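4. Choosing a spot for the Saten humidity monitor

1. Pick a flat, level surface away from windows, kettles and anyone who sighs a lot.
2. Leave 90 mm clear on every side. The monitor breathes through its sides and sulks when crowded.

A wooden tabletop or a white shelf board will both do.

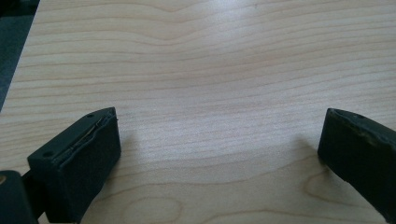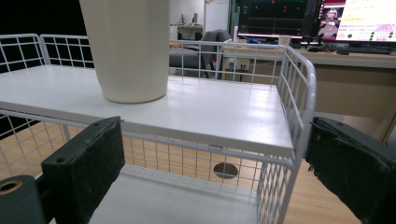 3. Plug in the adapter and hold SET until the display shows 889. It is a self-test - your living room is fine.
4. Wait 13 minutes before believing any reading.

Note: In February, with the heating on, expect low numbers. Adjusting the monitor will not moisten the air.

Caution: Do not rinse the monitor. It measures damp and does not enjoy it. Rinsing voids the warranty.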